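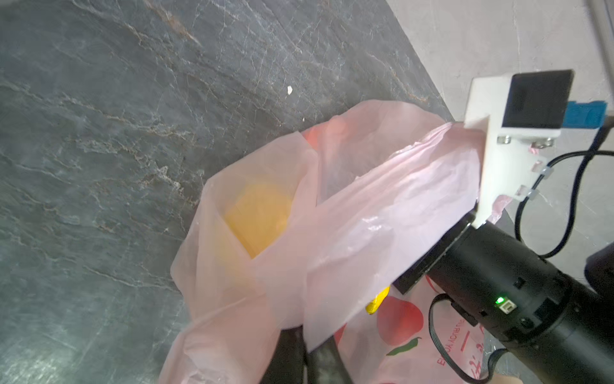
November, 4:15 pm

Slip casting, Duggan body. Fionnuala remixed the batch to 2,680 g this morning and let it stand 60 minutes before pouring. Cast time 19 minutes, walls a bit thin at the foot. Mold 51 released clean — the Asthorpe one stuck again along the seam, so I sponged it and left it open overnight.

Shewit wants the next pour held back until the new deflocculant is tested. Trim the handles first thing, then weigh.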